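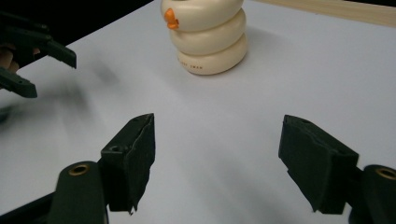 Toy library at Brumgate opens its stacking shelf to under-twos

Families with babies and young toddlers will be able to borrow stacking and nesting toys from the Brumgate Toy Library over the summer break, after the library finished sorting a backlog of donated items this week.

The new shelf opens to members on Fri 21 December and holds 96 toys, most of them ring stackers, cups and simple blocks. Among them is a cream-coloured swan made of three rounded rings, with a small orange beak on the top ring.

Coordinator Fredy Castaño said the library had plenty for preschoolers but had fallen behind with its youngest borrowers.

"We had two shelves of puzzles and train track, and parents with a ten-month-old were going home with a rattle," he said. "Stackers were what they kept asking for."

The toys came in through a collection held in October, when the library put boxes in the foyer of the Brumgate pool and at the Srivastava Pharmacy on Mill Street. Around 400 items were handed in. Those with missing pieces, flat batteries or cracked plastic were set aside, and a number of soft toys were passed on to a playgroup in Brostska.

Every toy is wiped down and checked on a table in the back room before it gets a borrowing number. Stacking toys are taken apart and put back together, and each ring or cup is looked over for splits and sharp edges. The number of pieces is then written on the card that goes home with the toy, so that parents can check it before bringing it back.

Mr Castaño said lost rings were the most common reason a stacker was taken off the shelf.

"They roll under the couch. We ask people to have a look there first, then ring us, and we can usually keep the card open for another week."

Members may take two toys at a time from the new shelf, on top of their usual limit. The loan period is 14 days, with one renewal. Over the holidays the renewal will be applied automatically, and no late fees will be charged until the library goes back to its normal hours.

Larger items such as ride-on cars and play kitchens are not part of the change and still need to be booked ahead.

The library has 200 member families, up slightly on last year. Membership costs are unchanged, and grandparents who mind children during the week can be added to a family card at no charge. New members should bring something showing their current address.

A story and play session for children under two will be held in the front room on opening morning, starting at ten. Places do not need to be booked, but prams will have to be left on the verandah as the room is small.

The library is no longer taking puzzles or soft toys. Donations of stacking toys, shape sorters and board books in good order can be left at the desk during opening hours. Items should not be left at the door overnight.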